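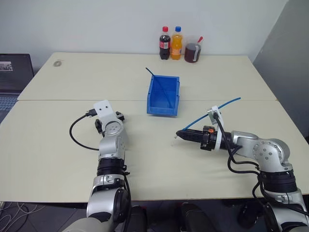
Neltier Robot Club is looking for people for the summer build

We start again in June, and we want new faces! If you've ever wanted to make a pair of robot arms do something useful on a tabletop (and then do it again, properly, after lunch), please read on and think about applying.

What we're doing

The project is called Uvell. It's a student project run out of the Neltier workshop, and the goal is simple to say and surprisingly hard to do: two arms, one table, everyday objects, tidy them up. Sticks go into the blue bin. Bottles stay where they are unless you ask for them. Later on we'd like the arms to hand things to each other, which we've tried a few times and would love to get good at.

Thin things are our current obsession. A slender stick is easy for a person and a real puzzle for a gripper, especially when it's curved, and lowering one into a bin without catching the rim takes more patience than you'd think. Last term's team logged 1,461 practice runs, and reading through their notes is one of the best parts of joining. You can watch people get better week by week, and you can see exactly which afternoon somebody decided to try it left-handed.

At the end of the summer we enter the Pavis Tabletop Challenge. Teams get a table layout they haven't seen before and have to clear it in front of the judges. We went last year, came home with a long list of ideas, and have been working through it ever since.

Who we're looking for

We have 4 places on the team. You don't need to be an engineering student. We've had people from music, geography and nursing, and they've been great. It does help if you like repeating a thing carefully and noticing what changed.

These are the jobs we need to fill, though most people end up doing a bit of everything:

Operator. You drive the arms by hand through the practice tasks. Steady hands are nice, but you'll learn.

Software. You work on the code that replays and compares runs. Some Python, please. If you've only done one course, that's plenty.

Hardware. Brackets, cables, camera mounts, gripper tips. We're always changing something, and we always have cabling to sort out.

Logbook and setup. You lay out the table for each task, label the runs and keep the notes readable. This is the job that makes all the others possible, and we'd be thrilled to have someone who really enjoys it.

What you get

There's a stipend of $800 for the summer, plus travel and lodging for the Pavis trip. You'll have a key card for the workshop, plenty of time on the arms, and your name on the team report. Students at the college can also ask for credit through the Uddin summer study program, so talk to your adviser early if you want that, as the form needs two signatures.

Hours

Plan on 84 hours over the season. Most of us come in on two afternoons a week, and we set the schedule together once we know who's on the team. If you work a summer job, tell us and we'll fit around it. We've managed it before.

The first two sessions are training. You'll learn where the stop button is, how to move one arm at a time, and how to start and end a run. After that you pair up with a returning member until you both feel you're ready.

How to apply

Send us one page, or even half a page, telling us who you are, which job sounds most fun, and one thing you've made, fixed or taken apart. It can be a bike, a costume, a spreadsheet, anything. No résumé needed, and please don't worry about sounding technical.

Applications close 31st December. We'll invite people in for a short visit in the new year, where you'll get to try the arms yourself (everybody loves this bit) and meet the rest of the team.

Hand your page in at the workshop front desk, marked for Rajitha Marikar, team lead. Rajitha is also happy to answer questions before you apply, so stop by on any open afternoon and say hello. If the door is closed, knock loudly. The fans are noisy.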